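Keeping a divided bin in order

My big gray bin has two compartments, and for many years I used it badly. Now the small loose things go only in the deeper side, like packages in foil and ring-shaped rolls. The other side I leave free until I sort. Two times in a month I take everything out and wipe the bottom with a cloth. Scratches on the inner wall do not bother me, they come with the use. Crumbs I remove first with a dry brush.
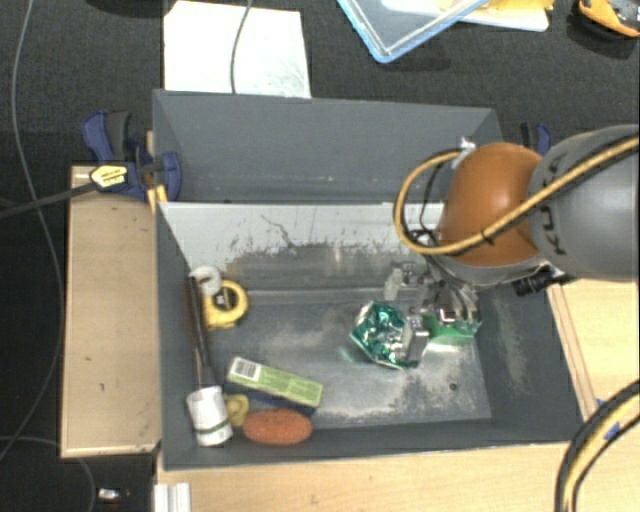
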